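The Slow Return of the Afternoon Coffee Break

By Ngaio Harawira

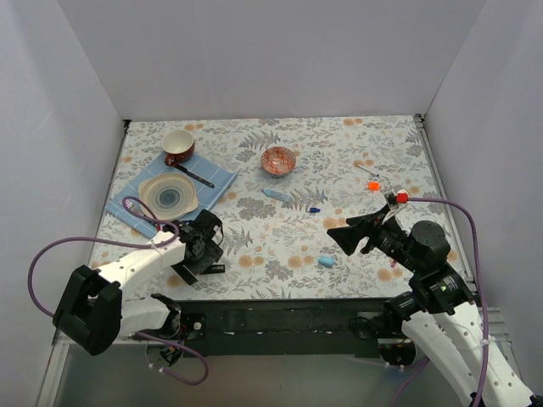
A red mug, a blue cloth and a flowery table covering.

I gave up the afternoon coffee break when I was twenty-six and I can tell you the exact job that did it. I was working on the second floor of a mail-order company called Prondell, and everybody there drank coffee at their desks, all day long, out of paper cups with lids. You'd take a sip at nine, forget about it, take another at eleven and make a face. I did that for 8 years. I don't think I sat down with a cup on purpose once in all that time.

My grandmother would have been horrified. In her house in Evcombe, three o'clock was coffee, and coffee meant the good cups, a tablecloth, and something to eat that had been cut into squares. The mailman knew about it. So did the man who read the meter (he always seemed to come in the middle of the afternoon, funny that). You got 25 minutes and then she stood up and started clearing, whether you were done talking or not.

So last December, when I was home most of the time and getting a bit strange from it, I decided to bring it back. I put a note through a few doors on my street saying coffee, three o'clock, come if you like. I figured I'd get one polite person who'd never come again.

I got Raimo Hakala from the corner house, who is Finnish and takes coffee more seriously than anyone I've ever met. He drank four cups. He told me, very kindly, that mine was weak, and the next afternoon he brought his own bag of it and a cardamom loaf, and we've used his recipe ever since. Then Clem Tapsell started coming, and she brought Alby Sutcliffe, who I'd waved at for years without knowing his name — he'd been calling me Nadia the whole time, to his wife and everybody.

What do we talk about? Mostly nothing! The price of gutters. Whether the bakery changed its rolls (it did, they're smaller). Clem's sister's divorce took up most of January. Alby is against the new parking signs and will draw you a map.

I called up Gijs Van der Linden, who ran a café in town until his knees gave out, and asked him if he thought people had lost the knack for this. He wasn't having it. "They'll sit if there's a chair," he said. "I had people sit two hours over one coffee. It nearly ruined me." In his last years, he said, the to-go orders paid the rent and the sitters paid for almost nothing, and he'd still take the sitters. One couple played cards at the same table every afternoon and tipped him in plums.

I've learned a few things along the way. Set a time and don't move it, even when only one person can make it. Keep the food plain or you'll start dreading the baking. I went through a cream puff phase and it almost finished the whole thing off. Use real mugs, and it doesn't matter a bit if they don't match. Mine come from thrift stores and I've never paid more than 2 dollars for one.

And let people leave! I was bad at this. I'd refill Alby's cup when he already had his coat on. Now I do what my grandmother did and get up and start clearing, and they all carry something to the sink.

It's twenty past two as I write this. Raimo has already called to say he's bringing rye cookies, and I still have to find the milk jug.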